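Guides > Table Linen > Karent Tablecloth > 4. First Wash and Shrinkage

4. First wash and shrinkage

The Karent is sold as pre-shrunk. Treat that as a hopeful remark. Linen that has been through one rinse at the mill can still lose length in a home machine, and the label sewn into the hem was written before anyone at Drellton had washed a finished cloth. Joaquín Orellana, who rewrote this section in March, lost 4 cm from the long side of his on the first wash. Yours may do better.

Measure before you do anything else.

1. Lay the cloth flat on a floor or a large bed. Don't pull it.
2. Measure both sides, hem to hem, and write the figures inside the back cover of this guide.
3. Check the corners. If one is more than a finger's width out of true, stop and send the cloth back unwashed. Washing will not square it up, whatever the leaflet in the box says.
4. Wash on its own at 40 degrees with a plain liquid detergent, using half the dose printed on the bottle.
5. Skip the softener. It is said to make linen drape better, but we tried it on the Bravo cloth and got grease marks that wouldn't shift.
6. Spin at the lowest setting your machine has.
7. Take the cloth out promptly and shake it hard from two corners.
8. Hang it over two lines, or over a door with a clean sheet beneath it.

Note: Coloured cloths (stock code 2994 and the dark green) will let go of some dye. A colour-catching sheet does no harm. We can't say it does much good either, so wash these apart from anything pale until the rinse water runs clear.

CAUTION: Do not tumble dry, even on the "delicate" programme. The word means something different on every machine.

Ironing

9. Iron while the cloth still feels cool and slightly limp to the hand. If it has dried out, spray it, roll it up and leave it for 10 minutes.
10. Work on the wrong side first, from the middle towards the hems.
11. Measure again and compare with your figures.

If the cloth has come up short by a little, damp it, pull it gently to size with a second person at the other end, and let it dry flat. Some of the length comes back this way. It may well go again at the next wash, and then you will have to decide whether you care.

Stain treatments

The Zisine spray supplied with the larger sizes is described as suitable for wine, wax and curry. In our hands it took out fresh wine, and so did cold water. Wax needs scraping and a warm iron over brown paper. For curry, use the spray if you like, rinse well, and dry the cloth in full sun before you give up on it.
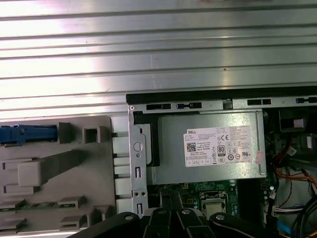
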